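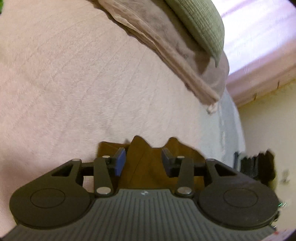 The pale quilted blanket with its short, plush-looking pile, and a wavy-edged piece of brown material lying on it.

FOR IMMEDIATE RELEASE
November 7, 2019

Hurkent opens a blanket and bedding room in Pundermont, with a winter collection for local families

Pundermont – Hurkent, the household textiles shop that many people in the town will know from its long counter of curtain fabrics and its very patient remnants corner, is delighted to announce the opening of a new room given over entirely to blankets, throws and quilts. The room is on the first floor, up the back stairs or by the lift beside the haberdashery, and it is open now during normal shop hours.

We have been wanting to do this for a long while. Bedding has always had to squeeze in wherever there was a free shelf, and customers have been very good-humoured about being sent from one end of the shop to the other to compare two throws that ought to have been side by side. In the new room everything can be taken down, unfolded and spread out on a proper bed, and we very much hope that it will be, because a blanket folded into a tight square tells you next to nothing about how it will feel on a cold evening.

There are 19 styles to begin with. Some are plain woven blankets of the sort that last for years at the end of a bed, and some are the soft quilted kind in creams and light pinks, which were by far the most asked-after when we showed a few early pieces downstairs in May. People liked the gentle look of them, and they liked the stitching too, and a good many came back a second time just to have another feel. We have also kept room for single, double and cot sizes, and for a small run of lap blankets, which are often requested and oddly hard to find.

Alongside the opening we are running a winter blanket collection together with the Tondel community centre, and this is the part of the project that the whole shop is most excited about. Last winter the collection brought in 3,000 blankets and quilts, a number that left us all rather speechless (and rather short of cupboard space!). Each one was checked over, washed, folded and passed on to a household in Pundermont or one of the villages nearby.

If you have a blanket at home that is clean and still has plenty of wear in it, please do bring it along. Plush, woven, quilted or knitted are all welcome, and small repairs are no trouble at all, as our sewing table can deal with a loose hem or a seam that has started to come undone. We are sorry to say that we can't take electric blankets, pillows or feather duvets. Anything very large is easier to handle if it is rolled and tied with string, and a note of the size pinned to one corner is a great help to whoever is sorting.

Collection points are the Hurkent shop itself, the front desk at the Tondel centre and the Csonka laundry, which has kindly offered to do all of the washing again this year. Blankets may be left at any of the three while they are open. The laundry also has a side door where you can pull up with a car, should you be bringing several at once.

To go with the new room there will be a run of seven free evening sessions on looking after bedding at home. They will cover washing quilted pieces without flattening them, drying plush fabrics indoors, mending a worn edge and storing blankets over the summer. Tea and biscuits will be provided, and you are welcome to bring something of your own that you would like advice on – even if it is only a much-loved old throw that you can't quite bear to part with. Places can be booked at the counter.

About Hurkent
Hurkent sells curtains, bedding, dress fabrics and haberdashery from its shop in Pundermont. It also offers a making and mending service for household textiles.

Press enquiries
Please ask for the press desk at the Hurkent shop, Pundermont. Further details of the collection are available from the shop and from the Tondel centre.

ENDS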